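3.2 Books and the shelves they are kept on

The home survey covered 207 households in Nastgate and Golero. In each home we recorded where books were kept, how they were placed, and what else shared the shelf. Only 3 households kept all of their books in a closed bookcase. The rest used open shelving, and most of it also held other things. Covers were noted along with spines, as a book with a bright cover was more often placed where it could be seen from the front.

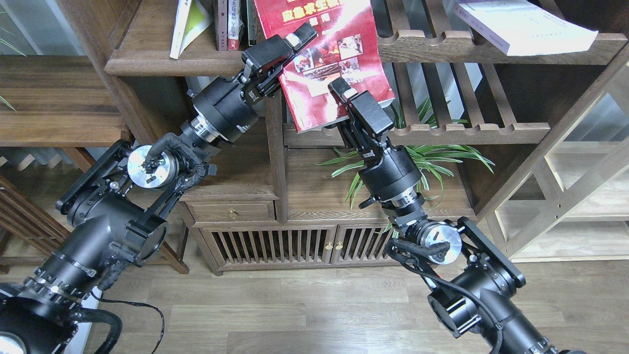 Figure 4. Red paperback with yellow Chinese characters on the cover, at a wooden shelving unit.

Across all homes we logged 3,313 books. Each was coded as upright, leaning, or flat. Coding was done by Unathi Mokoena and checked by Keabetswe Venter, who went through a subset of 465 books without seeing the first set of codes. Where the two disagreed, the book was discussed and given a single code. Most disagreements were over books that leaned only slightly. 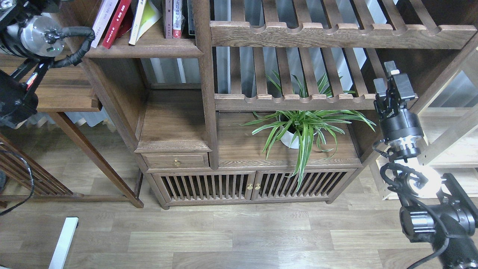

Mixed use was the hardest part of the coding scheme to settle. The Khumalo shelf inventory, which we used as a starting point, treats a shelf as either storage or display and has no code for a unit that does both. A cabinet may hold a row of books on the upper left shelf and a spider plant in a round white pot on the middle one, with slatted doors underneath. We coded such units shelf by shelf and gave the whole piece a second, separate code. Items behind doors were left out of the count.

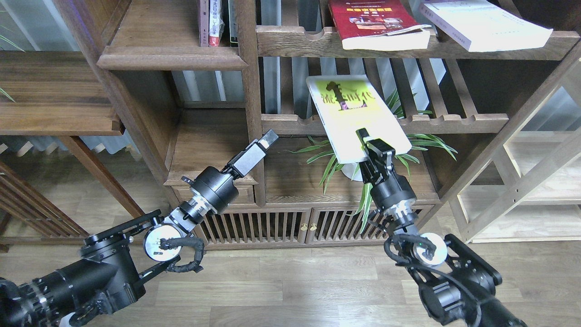 Leaning books raised a related problem. A book may lean because the row is too short to hold it up, or because the owner likes it that way, and the two cannot be told apart by looking. We asked owners during the evening visits, but many had no clear answer. The reason for leaning was therefore dropped from the analysis, and only the position was kept.
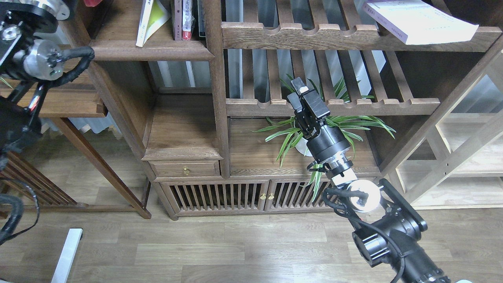 Flat books were coded by whether they lay alone or in a stack. Single flat books were treated as in use unless the owner said otherwise. This rule follows the Priten pilot, where owners were asked about each flat book in turn. Stacks were coded as stored. The results by room are given in Section 3.3.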